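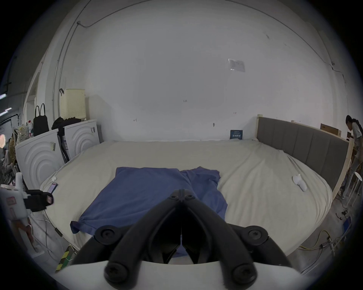 The Shirt on the Bed: Can Machines Do the Chores Yet?

2018-07-21

For most of a century, the people who sell household machines have promised to end housework. Some of that promise has been kept. Clothes are washed without a washboard, dishes are cleaned behind a closed door, and floors in many homes are swept by a small disk that finds its own way back to the wall. What remains is the work between the machines: taking things out, sorting them, folding them and putting them away. It is this part of the day that several laboratories and manufacturers now hope to hand over.

The Dumar Institute, in Nendmont, has given much of its attention to laundry. Its program on household handling began in March with a survey of 1580 homes in the region. Residents were asked which weekly task they would give up first if a dependable machine were offered to them. Folding and putting away clothes came first, ahead of cleaning the bathroom and well ahead of cooking, which many residents said they would prefer to keep.

The answer posed a difficulty. Of all the tasks on the list, folding is among the least suited to the machines that exist today. A factory robot does well when each part arrives in the same place and in the same shape. A car door does not bend when it is lifted. A shirt takes a new shape every time it is touched, and once it has been dropped on a bed it may hide its own collar, hem and sleeves. Before a machine can fold the garment, it must decide what it is looking at, and then find two points worth holding.

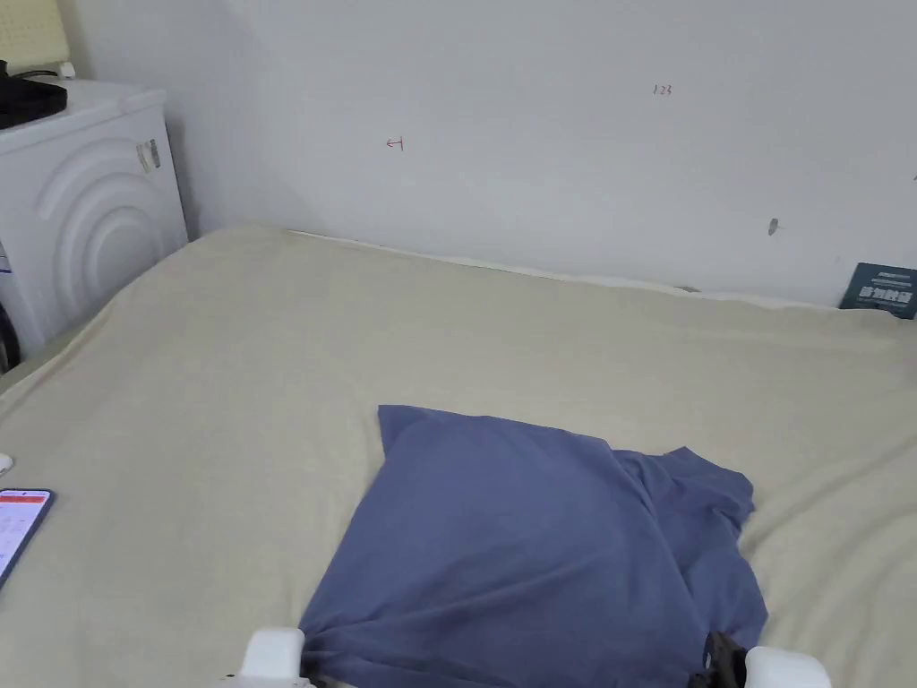 A person solves this problem without noticing it. The fingers feel for a seam, slide along it and stop at the corner. They can tell one layer of cotton from two. Most grippers in use today have little sense of this kind. They close on what the camera has shown them, and if two layers were lying together, two layers come up. The garment may then open the wrong way, and the work must begin again.

The institute's own results show how much is still to be done. In a series of 200 attempts with short-sleeved shirts, its equipment produced an acceptable fold in 69. An acceptable fold was defined as one that could be placed on a shelf without being corrected by hand. The greater part of the failures came at the first grasp, before any folding had begun. Trousers were tried for a short period and set aside. Fitted sheets have not been tried, and the program has no plans to include them before next year.

Speed is a separate concern. The best of the successful folds took 11 minutes. A resident with a full basket would not wait that long for each shirt, although the institute notes that a machine working while the house is empty need not be fast. It must be safe to leave alone, however, and no equipment in the program has yet been approved to run without a member of staff in the room.
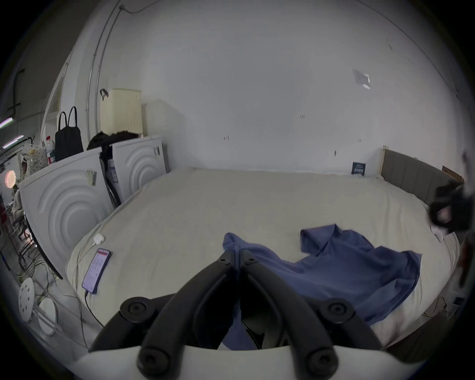 A crumpled blue garment on the bed, with a gripper above it. Grasping soft cloth is still harder for machines than lifting rigid parts.

Conditions on the shop floor are more favorable. Engebretsen, which supplies linen to hotels, has used automatic folding lines for flat goods for many years. Towels and pillowcases enter one at a time, already spread, and leave in even stacks. The spreading is still done by hand. The company has looked at several systems meant to take over that step and has bought none of them, citing the price and the number of pieces that had to be fed again.

Fitier, a smaller firm that makes grippers for packaging plants, expects the home to follow the factory by a wide margin. Its present products handle bags and pouches, which bend but do not tangle. The firm regards clothing as a reasonable next step and has begun work on softer fingertips, though it has not announced a date for sale.

There is also the matter of the home itself. A factory can be arranged to suit its machines. A bedroom holds phones, charging cables and whatever was put down the night before, and few families will clear every surface for the benefit of an appliance. The Dumar program has therefore chosen to keep everyday objects within reach of the work in its next series of trials, and will record how often they are disturbed. Trials with short-sleeved shirts will continue through the winter, with towels to be added in the spring.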